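Coiling tubing, one demonstration at a time

The team at Kristiansen has spent most of the year teaching a two-armed robot to handle soft tubing. We spoke with the engineer who runs demonstration recording at the company's Grirkstead site. She asked not to be named, in line with company policy.

The project began with remote control. An operator drove both arms from a pair of handheld controllers while the robot logged joint positions, gripper commands and video. "For rigid parts that was adequate," she said. "With tubing, the operator feels nothing. You close the gripper until the loop looks held, and by then you have flattened it."

The first set, finished in August, came to 569 remote episodes. The policy trained on it could pick up a free end but rarely closed a second turn. The group then added demonstrations done by bare hand, recorded from head height, so that the view would match the robot's own.

"The hands are faster and they make small corrections that no operator makes through a controller," she said. "The left hand holds the turns and the right hand lays the next one on. We want that division of work in the data."
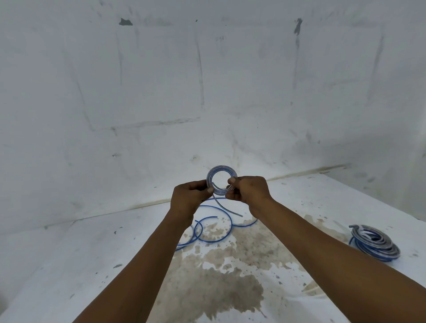 Kristiansen said the hand recordings raise a problem of their own, in that a thumb can press and roll at the same time and a parallel gripper cannot. The engineer accepts the point. Her group uses hand episodes to learn the order of moves and where to grasp, and takes the gripper motion from remote episodes only.

Each hand episode is limited to 90 seconds. A remote episode of the same task may run three times as long. "We do not speed up the remote data," she said. "We tried it, and the arms overshot on every regrasp."

Stiffness is the other variable. Tubing that has been stored wound keeps its curve – a straight length does not – and the two need different wrist angles. Episodes are labeled by storage condition before training.

The target is 3,000 hand episodes, with a further 60 remote ones for each new gripper. A second station at Distton will use the Jostska controller, which returns some force to the operator's fingers. She expects it to help with grip pressure and to do little for regrasping.

"Letting go is the hard part," she said. "The coil opens as soon as one side is free, and the other hand has to be in place already."

Last updated 11th October
Contact | Copyright Kristiansen | Back to top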